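Show number 96 is up, and I finally got the new mixer working, so you should be able to hear me over the music for once. I recorded it Friday night in one go, with a cup of tea and two false starts (the first one had no sound at all, whoops).

The theme was songs about trains, which I thought would be easy. I had 24 on my list by lunchtime and room for nine! Catrin Hopkin emailed to ask for the Harju song with the accordion — yes, it's in there, right after the slow one from Skaltberg that I always play too much of.

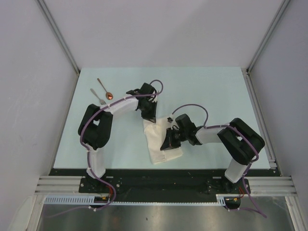
Two arms over a blue tabletop.

A couple of you wrote in about the volume jumping up between songs. I know, I heard it too, in the car, and nearly drove into a hedge. I've turned everything down a bit in this one, so let me know if it's better or if I've just made it all too quiet.

Next time it's rain songs, and I'm taking requests until Tuesday. Please don't all send me the same one. I'm also thinking about what to do for show 100, which should land in April if I don't catch another cold. Maybe a live one, with phone calls? My sister says she'll only call in if I stop singing along.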